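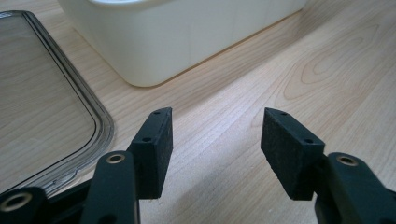

Order import stops partway through the nightly stock sync

June 1, 2021
By Grímur Lund

Status: Resolved, one follow-up open
Product: Kedeck Inventory, hosted
Customer: Coste (furniture and home goods)
Priority: 2

Reported problem

Coste sells through its own web shop and keeps stock in Kedeck. A sync runs every night at 1:15 and updates the quantities in the shop. The customer wrote in to say that shop quantities for table lamps, rugs and most of the outdoor range had not changed in several days, while chairs and desks were fine. Two orders had been taken for a rug that was already sold out.

The sync page in Kedeck showed a green check mark for every night in that period.

First look

Pulled the sync log for the last run. The job started on time, read the product list, wrote rows to the shop and closed with code 0. No warnings. The count at the end said 1,667 rows written. The customer's catalog is a good deal larger than that, so the job was ending early and reporting success.

Checked the runs before it. Same count each night, going back to the day the customer says the numbers froze. Before that day the count moved up and down a little, as you would expect with products being added and retired.

Asked the customer whether anything changed that day. They said no changes to the shop, no new staff accounts, no plan change. They had loaded a new price list from one of their suppliers, Gretance, but that was prices only and they did not think it mattered.

Things tried that made no difference

Ran the sync by hand in the middle of the day. Stopped at the same row.

Cleared the sync cache and ran again. Same row.

Issued a new API key for the shop and swapped it in. Same row. I put the old key back afterward so the customer's reporting tool would keep working.

Raised the timeout from 2 minutes to 5. The job finishes well inside the first limit anyway, so this was a long shot. Set back to the default.

Finding the row

Exported the product list in sync order and looked at the line right after the last one written. It was a lamp from the Gretance price list. The description field had a line break in the middle of it, followed by a stray quotation mark. The web form strips these out when a product is typed in, but the bulk price upload does not touch the description field unless the column is present in the file. In this file it was present.

The sync reader took the quotation mark as the start of a quoted value and read everything after it as one long field. It reached the end of the list, found no more rows and closed normally. That explains the green check mark.

Aksel Fogh confirmed this on a test account with a copy of the file. He got the same result with only three products, as long as the bad one was in second place.

Fix

1. Removed the line break and the quotation mark from the one product.
2. Ran the sync by hand. All rows written.
3. Spot-checked the rug, a parasol and a floor lamp in the shop against Kedeck. All three matched.
4. Left the nightly schedule as it was. The next run finished with the full count.

Customer was advised to delete the description column from supplier files before loading them — the price upload only needs the item code and the price. They have also asked Gretance to send files without it.

Follow-up

Passed to development: the sync should compare rows read with rows expected and fail if they differ. Planned for the July release. Until then, anyone on the hosted plan who uploads supplier files can compare the row count in the sync log with the product total on the dashboard.

Customer replied that quantities look right and they have refunded both rug orders. Closing on our side once the July change is in.

Related tickets

Ninar connector: duplicate SKUs after a warehouse merge
Price upload rejects files saved with semicolons
Nightly sync starts an hour late after the clock change
Dashboard product total includes archived items
How to roll back a bulk price upload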